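# The Long Memory of a Kitchen Table

In Clillelwood, people do not throw away a table easily. When a family moves to a smaller home, the chairs go first, then the cupboard, and the table stays until the last day. I have lived in this town for 9 years, and I still find it a little strange how much people here can say about a flat piece of wood on four legs.

The habit has its roots in work. The Verbruggen joinery opened beside the river in the year when the old mill closed, and it took in many of the men who had lost their places. The first order book is kept in the town library. It lists 542 tables and very few other things. Most of the entries are short: the length, the wood, the street. One entry says only "as the last one, but stronger."

A Verbruggen table can be known by its underside. The makers left the bottom rough, and they marked the direction of the grain with a pencil arrow. On the upper side they gave great attention to the choice of boards. A board with a lively grain was put in the middle, where the family would look at it during the meal, and the quiet boards went to the edges. Older people in the town still turn their head to look under a table before they sit down at it. I have started to do the same in restaurants.
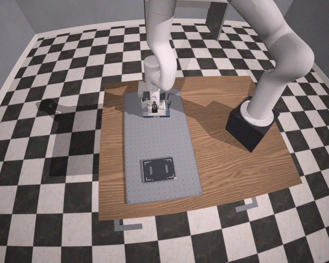 The joinery stopped making tables long ago, and the building is now used by Skundia, a small company that repairs furniture. In the last year it received 1,919 pieces. The greater part of them were tables, and the greater part of the tables had the same illness, which is dry air. Modern heating takes the water out of the wood, the boards become narrower, and a gap opens where there was none in the time of our grandparents.

The repair is slow. The top must be taken off the frame and rest for 20 days in the back room, where the air is kept a little damp. Only then are the boards glued again. Customers complain about this waiting, especially before the holidays. I complained too. For almost three weeks we ate from our knees, and the soup was a difficult matter.

When the table came home, I found that the burn from my neighbor's iron was still there. I had asked for it to be removed. The note from the workshop explained that the mark was deeper than the color, and that to take it away they would need to take away too much of the wood. They had cleaned around it and waxed it. At first I was disappointed and put a plate over it. After some weeks I forgot the plate in the sink and did not put it back.

For those who wish to care for an old table at home, the workshop sells its own wax, called Skudis, in a flat tin. It smells of oranges and a little of shoes. It should be put on thinly with a cotton cloth, left overnight, and rubbed in the morning until the cloth moves without effort. Twice a year is enough. Many people use too much, and then the surface becomes sticky and holds the crumbs.

In March the library will show the order book again, open at a different page each week. Visitors may ask the desk to look for their street. Mine appears twice, both times for an oak table with a drawer, and I do not yet know in which houses they stand.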